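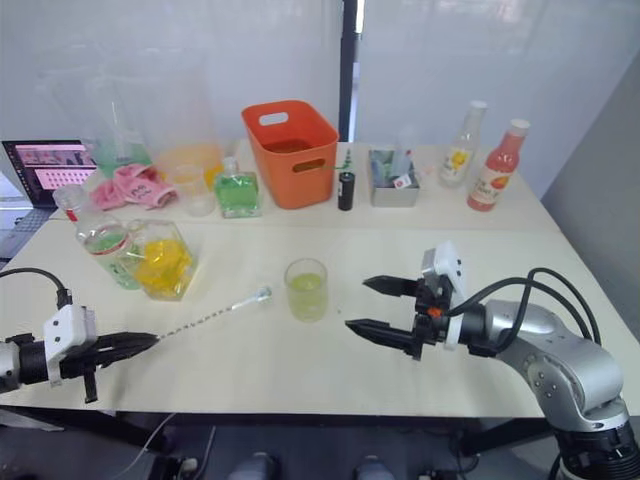 Figure 3.1 Left gripper holding the bar spoon, right gripper open beside the glass.

Chapter 3
Breaking a Job into Steps

In this chapter you will learn how to:
write a task as a list of steps that two arms can share
say what must be true before a step begins and after it ends
decide which arm should do a step
plan for a step that fails

Before you start, you should be able to move one arm to a saved position and open and close its gripper (Chapter 2).

3.1 The drinks task

The automation club at Grestitville College spent most of a school year on one job, mixing a cold drink with two arms. The members called the project Tullau, and the name appears on all their worksheets. We use their notes throughout this chapter. The job is easy to describe and any reader will have done it by hand, yet it has enough parts to cause real trouble when two arms share a table.

The first version of the plan was written by Anwara Cassim on one side of a sheet of paper. It read:

Pour the yellow.
Add the green.
Stir.
Stop.

A person could follow this plan. An arm could not. It does not say where the glass stands, which arm picks up the spoon, how much to pour, or how long to stir. The word "stir" alone covers at least five movements: reach for the spoon, close the gripper, carry the spoon to the glass, lower it, and move it in a circle. Then the spoon has to come out again and be put somewhere.

The club's second version ran to two pages. Rasmus Ozoliņš, who wrote most of it, began by giving every object on the table a short name and using only that name from then on. The long metal spoon was SPOON. The drink was mixed in VESSEL, whichever glass or cup was in use that day. You should do the same in your own work. Half the mistakes in a first plan come from calling one thing by two names.

3.2 Before and after

Each step in a plan needs two statements. The first says what must be true before the step can begin. We call it the start condition. The second says what must be true when the step is over. We call it the end condition.

For the step "lower SPOON into VESSEL", the club wrote:

Start condition: SPOON is held by one gripper. The round end is above VESSEL. The other gripper is clear of VESSEL.
End condition: The round end is inside VESSEL. SPOON is still held.

Look again at Figure 3.1. The round end of the spoon is to the left of the glass and has not been placed over it, so the start condition is not met. If the arm lowered the spoon from that position, the round end would come down on the table. A plan with no start condition would let this happen.

The end condition of one step is often the start condition of the next. When the two do not match, a step is missing. Read your plan from top to bottom and compare each pair. It is slow work, and it is best done by two people, with one reading aloud.

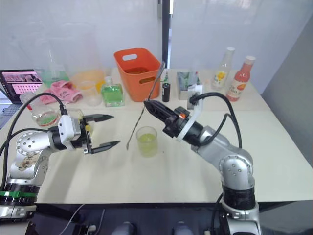

Figure 3.2 Spoon in the glass, held by the right gripper.

3.3 Which arm?

In Figure 3.2 the right gripper has the spoon and the left gripper is empty. In Figure 3.1 it is the left gripper that has the spoon. Either arm can hold it, so the plan must say which one does, and it must say so for every step.

The club argued over this for several weeks. Dace Lapiņa wanted a fixed rule, with one arm for pouring and the other for stirring. Deividas Ots wanted the nearer arm to do each step, to save time. They tried both. The fixed rule was slower, but the plan was shorter and the faults were easier to find. The nearer-arm rule caused trouble when both arms were much the same distance from an object and both set off to fetch it.

We suggest the fixed rule for a first project. Change it only when you have a plan that works from start to finish.

An arm with nothing to do also needs an instruction. "Wait" is not enough, as it does not say where. Give each arm a waiting position away from the vessel and name it in the plan.

3.4 Setting the table

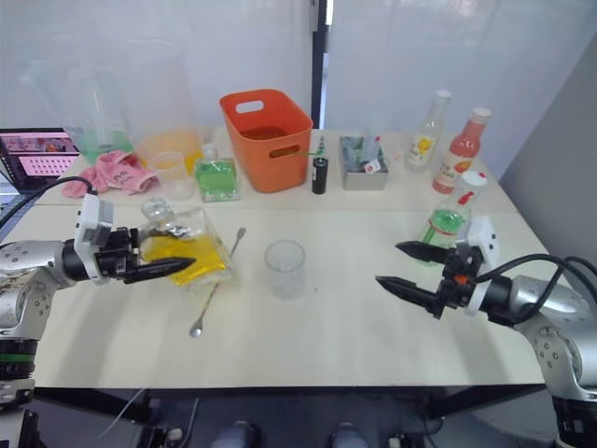 A plan can only be tested fairly if every run begins in the same way. The club kept a setting-out sheet for this, and no run was counted unless the sheet had been followed. The middle of the table matters most. With an empty cup standing there by itself, as it is between the two grippers, both arms have a clear way in and neither has to reach past a bottle. The yellow pouch lies on its side near the left gripper with its cap towards the back, and a sheet for this layout would need to record which way the cap points as well as where the pouch lies. The larger containers can stay along the back until they are wanted.

Amounts belong on the sheet too. For a 200 ml drink the club allowed 40 ml of green syrup, and topped up with the yellow. Guoqing Song kept the log in Vindeo, with one line for each run and a note of the step at which it stopped. By the end of the project the log held 203 runs.

Activity 3A

Work in pairs. Choose a small job done at a table, such as buttering bread or filling a pencil case.

1. Give each object one name.
2. Write the steps. Begin each with a verb.
3. Add a start condition and an end condition to every step.
4. Mark each step L or R for the arm that will do it.
5. Swap plans with another pair. Each person in the pair acts as one arm and does only what is written. Stop at the first step that cannot be done, and write down its number.

Keep your plan. You will need it in Section 3.5, where we add instructions for a step that fails.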